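Soken Sets Out Equipment Plan for Two-Armed Assembly Work

Soken has put forward its equipment plan for the coming year, with most of the new money going towards robots that can carry out small assembly tasks with two hands. The plan was presented to department heads in January and is now open for comment from staff at both the Radwan and Urklow sites.

Under the proposal, the company would buy two further two-armed robots for Urklow, together with spare hands, lighting, tables and a stock of 200 printed and moulded task boards. A separate line covers maintenance over the full working life of the machines. Vernon Chisholm, head of equipment planning, said the maintenance line had been missing from earlier plans and that its absence had led to unplanned spending on cables and finger joints.

"We have budgeted for the arm and then found the money for the hand afterwards," he said. "The hand wears first, and it should be in the plan from the start."

The boards are a larger part of the request than in past years. Each carries outlines and openings of different shapes, with blue parts to be handled on it, and teams use them to judge whether a robot is ready for work on the Drovell line. Siriporn Tanasarn, who manages the test programme, has asked that boards be ordered in batches of 10 so that worn ones can be replaced without delay. She has also asked for a reserve of 1,000 loose pegs and cylinders, as small parts are easily lost between sessions.

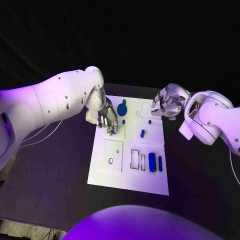
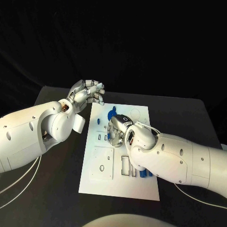 Board work with both arms over the table.

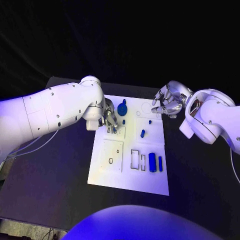
Vy Đàm questioned whether the order for two robots should be placed at once, and suggested that the second be held back until the first had completed a full quarter at Urklow. A delay of that kind, she added, would give the site time to train its own staff on repairs — a cost that the present plan places under general training and does not show on its own.

Mr Chisholm has agreed to bring forward a revised version with the repair training set out separately. The company has not yet decided whether to stagger the purchase. Placing both orders together would allow a single delivery and one period of installation, while a staggered order would leave part of the budget free until the autumn.

Floor space is also under review. Urklow has room for one new work cell without building work, and a second would require the packing benches to be moved to the rear of the hall. Tuấn Hà is preparing a layout for each option, including power supply, cable routes and safe walking distances. The layouts will be shared with staff before the plan goes to the board of directors.

Comments on the plan may be sent to Mỹ Mạch in the planning office at Radwan. Departments that wish to request task boards for their own use should state the number needed and the shapes required.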